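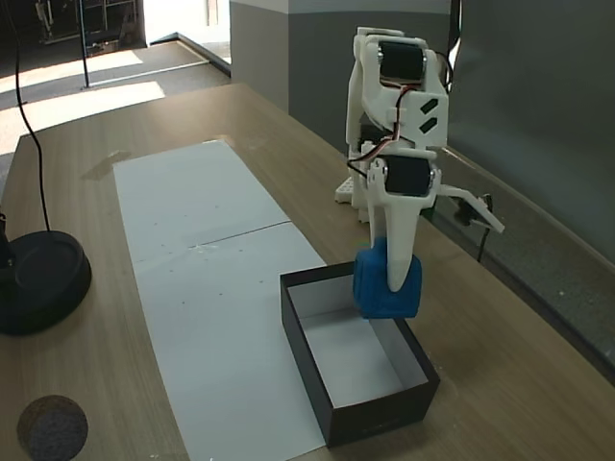 Florkska foam cubes + lidless box, quick review

Typing this fast before work, sorry for the mess.

Got these from Plimdale. Cubes are the soft kind, rounded edges, a little bit of texture to the surface. Box is black outside, white inside, no lid. Sold separately, and you pay shipping on both unless you spend enough. Annoying.

The cubes first. I like them. Light, quiet when dropped, and they squish a bit and come back. Corners still fine after 8 months of near daily use. They do pick up lint. Wipe with a damp cloth, let them dry overnight, good again. Don't soak them. I soaked one and it stayed heavy for days and smelled like a gym bag.

Blue is the one to get. Shows up really well against the white inside the box, and on a light wood table too. I also bought the gray ones and keep losing them on the rug.

Now the box. Matte black looks great out of the package and then every fingerprint shows. Inside is nice, white floor, light walls, you can see right away what's in there. Walls are stiff enough, mine hasn't bowed. Wish it came with a lid, even a flimsy one. Dust gets in and on white you notice.

It also slides. Not a ton, but on a smooth tabletop it will creep if you bump it. Tsion Abdella in the reviews over there said to stick felt pads under the corners, tried it, works ok. One fell off. Use better glue then I did.

Size: measure first!! Product page lists the outside only, so I got the inside wrong and had to rethink how many cubes go in one layer.

Compared to the Olaniyan set, which I had before: those cubes are harder with sharper edges, and the box is clear plastic that scratches if you look at it. Cheaper though. If it's for a kid who chews things, neither, get wood.

Customer service was fine. One cube came with a dent, Pui-shan Pan answered the same afternoon and sent a new one, didnt ask for the old one back.

Cubes: buy. Box: ok, wait for a sale in September.

Will update if the foam starts to crumble.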